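Desk tray

A desk tray (also pocket tray, or catch-all) is a small open container kept on a desk, table or hall shelf to hold things in daily use: keys, coins, a phone, odd chargers. Usually rectangular. No lid. Not to be confused with the letter tray, which is larger and made for paper.

History

Shallow trays for pens and sealing wax turn up in household lists from 1720. The Fehr inventory of 1781 has "a smal open box for the table", often taken as the first mention of one meant for loose pocket things. Mostly turned or joined wood until moulded types took over. The Prunness works made a plain one up to 2000; later sold under the Idavell name.

Use

Set where pockets get emptied, near a door or at the back of a desk. Brayden Sawatzky, in his handbook on household storage, advises one tray per person and clearing it out every September. Other writers think this is too strict. Phones are often left beside the tray instead of in it, esp. where the sides are high and the screen cant be seen.

Materials

Wood, tin, leather, pressed card, plastic. White and black are the commonest colours in shops. Felt linings were a Pararard speciality, now rare.
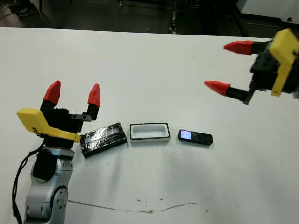 White open container on a white tabletop, between a black taped block and a black mobile phone.

Sizes

No fixed standard. Most makers keep to a length of 9 inches or under. Deeper ones tend to be listed as boxes or bins.

See also

Letter tray
Pen tray
Key bowl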